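Bunting Lake Area Forum > House and Yard > Wells, Water and Septic

Topic: Rust-colored water after pump replacement, how long do I wait?

stonum_hill
We had the well pump replaced in December. The old one had been in the ground 19 years, so no complaints there. Since then the water comes out tea colored first thing in the morning and then clears up after a few minutes. The toilet tanks have a brown ring and my wife won't wash anything white. The installer says it is normal and to give it time. How much time is he talking about? It's a drilled well, 400 feet, steel casing, no treatment except a sediment cartridge in the basement.

Ruoxi Lu
Ours did that for two weeks after a pump swap. Pulling the pipe scrapes the inside of the casing and knocks loose whatever has been sitting there. Run an outside faucet for a few hours, then shut it off and let the well recover. Do that a few days in a row. Don't run it through the house or you'll plug the cartridge and fill the water heater with it.

stonum_hill
Thanks. I have been running it through the house. That may explain the cartridge. It was solid orange after six days.

G Rudd
Before you go running it for hours, find out what the well yields. A deep well around here is often deep because there wasn't much water higher up. If it makes a gallon a minute and you pull five, you can draw it down to the pump and burn up the new motor. Should be on the driller's log. If you don't have the log the county might.

Ruoxi Lu
Fair point. Ours is a strong well so I didn't think of that. Open the faucet partway.

stonum_hill
Found the log in a kitchen drawer. It says 6 gallons a minute when it was drilled. No idea what it does now.

G Rudd
That's decent. I'd still stay under three and check on it every half hour. If the stream starts spitting air, shut it off.

yvonne.s
Has anyone asked for a water test yet? You can flush all you want, but if the iron is coming from the ground it isn't going to stop. We spent a whole spring flushing before somebody at the hardware store asked me what our iron number was and I didn't have one. Get iron, manganese, hardness, pH and bacteria. Take one sample first thing in the morning and one after it has been running a while. Label them.

stonum_hill
We had a bacteria test when we bought the house and it passed. Never did the rest.

Ashley Staniforth
Seconding the test. Also ask whether they chlorinated the well when they were done. They are supposed to disinfect after they've had the pump out. If they did, the chlorine itself will turn dissolved iron into rust you can see, and that can go on for a while. If they didn't, you want it done.

wisach_road_bob
I'll disagree with most of this. It's a steel casing, it's old, and it's rusting. Mine did the same thing and I wasted money on tests that told me I had iron in my water, which I could see in the toilet. I put in an iron filter and that was the end of it. Cost me a little over $2000 installed and I'd do it again.

yvonne.s
What kind of filter, though? That's the reason for the test. An air injection filter needs the pH high enough to work. A softener will take out a small amount of dissolved iron but not rust that's already solid. If he has iron bacteria, any of them will slime up. Without numbers he's guessing with a lot of money.

wisach_road_bob
The guy who sold it to me picked it out. It works.

Ashley Staniforth
Did he test your water first?

wisach_road_bob
He dipped a strip in it in the kitchen, yes.

Ashley Staniforth
Then you had a test.

stonum_hill
OK, let's keep it friendly. Called the installer. He says they put chlorine pellets down when they finished and told us to run it until the smell was gone. Nobody told me, but it may have been on the paperwork. I'll pick up the test bottles tomorrow. Is there a way to tell iron bacteria without a lab?

Imogen Hebden
Take the lid off the toilet tank and run a finger along the inside wall under the water line. Plain rust feels gritty or powdery. Iron bacteria feels like slime and can come off in strings. Sometimes there is an oily film on the water too. If you poke the film and it breaks into flat pieces it is probably bacteria, and if it swirls back together it's more likely oil. It's not a lab result but it will tell you whether to pay for that test.

stonum_hill
Gritty. No strings. Slight film in the upstairs one that breaks up when I touch it.

Imogen Hebden
I'd pay for the test then.

G Rudd
While you wait on results, drain a few gallons off the bottom of the water heater. Shut off the power or gas to it first and let it cool. If you pushed a week of rust through the house, a lot of it is sitting in there and it'll keep coloring the hot side after the well is clear. Check the cold and the hot separately so you know which one you're chasing.

stonum_hill
Cold is nearly clear after two mornings of flushing outside at low flow. Hot is still brown. So the heater is next. I'll post the numbers when the lab sends them.
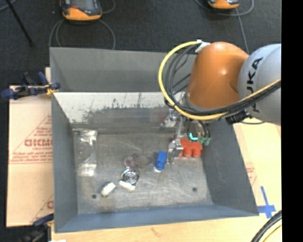 Ruoxi Lu
Good, sounds like most of it was the casing. When you drain the heater, leave the cold supply open for the last part and let it run in short bursts. It stirs up the bottom and you get a lot more out. And put in a new cartridge after you finish, not before.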